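The Mato Label Maker: A Review by Someone Who Now Has a Labeled Fuse Box

We use cookies to remember your preferences and improve your visit. Accept / Manage settings

I held out against label makers for a long time. My mother had one with a dial that you squeezed like a stapler, and everything in our house said what it was in raised white capitals, including the iron. I moved out and swore I would live among unmarked things.

Then I turned off the freezer by mistake. The fuse box in this place was labeled by a previous tenant in pencil, and the switch marked "hall?" runs the freezer, the doorbell and half of the bathroom. I threw out a lot of soup and bought the Mato for $70 that same evening.

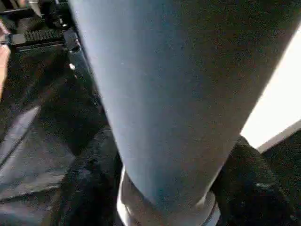 What you get

One label maker, one cassette of black-on-white tape, a wrist strap for people who label at heights, and a leaflet in very small type. It takes four AAA batteries, which aren't included. There is a socket for a power adapter, also not included. By the time I'd been to the store and back I was in a poor mood, and my first label was a rude one. It printed beautifully.

The keyboard is laid out like a real keyboard, so you can type on it with two thumbs. I mention this because the older Rivon, which I borrowed from İlker Tatlı for comparison, has its keys in alphabetical order. İlker says you get used to it. He has had it for years and still hunts for the Q.

Printing

Good. The letters are sharp, the cutter is a lever on the side, and a short label comes out in less time than it takes to find the thing you meant to stick it on. The type comes in several sizes, of which I have used the middle one and the one below that.

The box promises 559 symbols. I can report a trombone, a snowman and several kinds of arrow. There's no degree sign, or if there is I gave up before I reached it, because you scroll through them one at a time and the only way back is to go all the way around.

My real complaint is the margin. Every label comes with a blank inch on each end, and you trim it off with scissors. There is a "narrow margin" setting that trims this to a slightly smaller blank inch. The tape is the expensive part, so you can see why Mato might be relaxed about this.
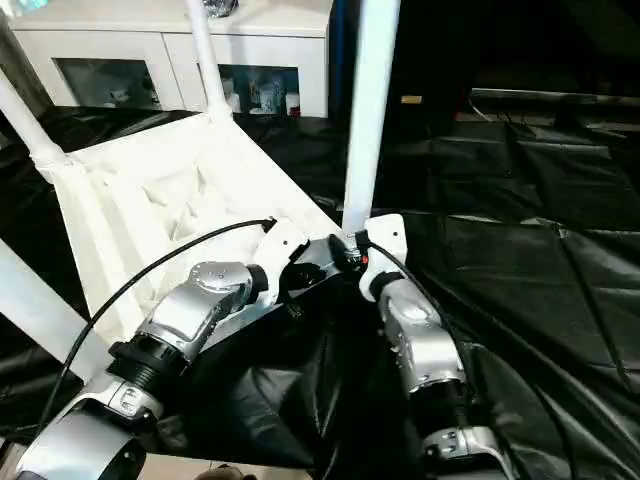 White cups, jars and bottles behind the right-hand glass door.

Does it stick?

On metal and glass, yes, and it goes on sticking after you've noticed the typo. I have a shelf bracket marked SHLEF that will outlive me. On painted wood it holds fine. On fabric tape or anything with a grain it starts lifting at the corners within a week. In the freezer it has done better than I expected, and I now know which tub is stock and which is the apple thing.

The backing paper is split down the middle, in theory. You bend the label, the split opens, you peel. In practice I stand there picking at one corner with a fingernail for as long as it would take to write the word by hand.
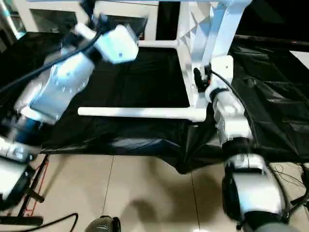
Page last changed: September (tape prices corrected, battery section added)

Batteries, as promised. Mine lasted through the fuse box, the spice drawer, the cable drawer and a good part of the shed. The warning arrives late. You get a small blinking picture of a battery, one more label, and then a label that stops partway through, so the rake is now filed under GARD.

About tape. The box says 300 labels per cassette, which assumes you're labeling things with names like "tea." My neighbor Tülin Kahraman buys off-brand cassettes and says they work, though hers jammed twice while I was there. I've stayed with the Mato ones and complained instead.

Should you buy it? If you have a fuse box, a lot of chargers or a shared fridge, I'd say so. If you have a pen and reasonable handwriting, masking tape is still very cheap. I'm keeping mine. The iron remains unlabeled on principle.
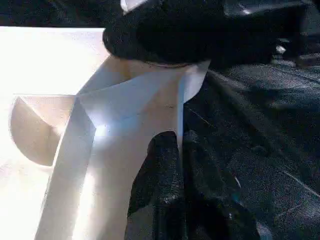
Can you wash something with a Mato label on it?

By hand, it's fine in warm soapy water. Mine came off a lunch tub in the dishwasher and I found it in the filter.

Comments

Nikau McKinnon
The degree sign is in there, right after the umbrella. Go backward by holding Shift. It's on the leaflet, second fold, if you have the eyesight for it.

Neema Ndung'u
Set the margin to narrow AND print two labels as one with a gap between. Cut them apart after. Saves loads of tape.

Doğukan Ertürk
Still using the Rivon. Alphabetical keys keep my kids from borrowing it.

Neema Ndung'u
Also what did the rude one say

Get new reviews by email. Enter your address to subscribe. Unsubscribe at any time.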